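About Us

Home » About » Who We Are and How We Work

Wenano started in the back half of a shop that sold phone cases and luggage tags, and if you've known us since those days you'll remember the bell on the door that never quite stopped ringing. We buy, check, grade and resell second-hand mobile phones, and we look after returns for a handful of smaller retailers who would sooner spend their day with customers than with a stack of padded envelopes. Ánh Lý and Bảo Đàm still run the place between them, and they still argue about the thermostat.

We're asked fairly often, by customers and by people thinking of applying for a job with us, what the robots are for and whether there are any people left. There are! But it's a reasonable thing to ask, and we'd like to give it a proper answer, even if it runs on a bit.

For a long time every phone that came through here was picked up, turned over, stood in a holder, looked at, laid down again and moved along by hand. When we finally sat down one August and added it up, a single phone was being handled 86 times between the envelope and the shelf, most of it simply shifting it from one spot to another. Duyên Tô, who was on the sorting bench then, had been wearing a wrist brace on and off for the better part of a year. Two others had asked to be moved to packing for much the same reason. It was a cheerful bench with good music and a lot of sore hands, and we should have looked into it sooner than we did.

So we began, slowly, with one small station and a pair of arms that could learn to pick up a phone, put it in a stand and lay it flat again. The first one was named Avis by a vote of everybody in the lunchroom, and the second was named Nghiêm, after the street our first shop was on. They work on the dull part of the job, and they are still learning it. Different holders give them different kinds of trouble, and a phone with a slippery back is harder to grip than one with a bit of texture, as anyone who has dropped one in a parking lot could have told us.

What has changed for our people is mostly the shape of the day. Nobody was let go when the stations came in — that was promised in writing before anything was bolted down, and the promise is still pinned up by the kettle. Duyên now trains the arms and teaches the rest of us to do the same, and she's very patient with both. Hưng Đào moved from the bench to grading, where a good eye for a hairline scratch matters a great deal, and he says he goes home less tired and a little more opinionated about screen protectors. Everyone on the floor had 2 paid weeks of training, and we've kept the habit of swapping jobs through the day so that no one is stuck with the same motion from morning to close.

It hasn't all been smooth. Some of the crew missed the chatter of the old bench, and they were right to say so. We moved the grading tables closer together and brought the radio back. We also learned that whoever works beside a machine should have the final word on stopping it, and Dario Palumbo rewrote our floor rules so that anyone, including someone on their very first shift, can pause a station without asking or explaining.

Last year we opened our second workshop, in Zuvmont, and between the two places we've now put 612 used phones back into the hands of local schools and community groups on top of our regular trade. We're prouder of that number than of any of the machinery.

If you're in the neighbourhood and would like to see how it all goes together, please write to the front desk and we'll find you a time. Bring your old phones if you have any in a drawer (everybody does), and bring your questions too, especially the awkward ones. The coffee is decent and Bảo will almost certainly offer you a biscuit.

Page last updated 12/20/25

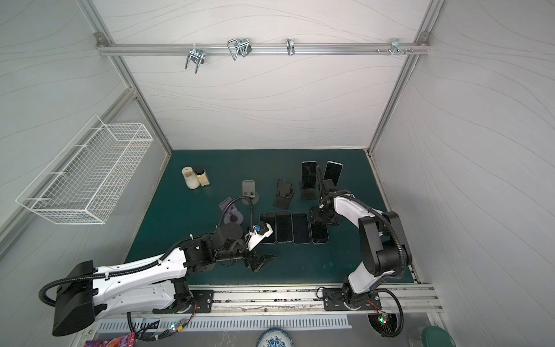
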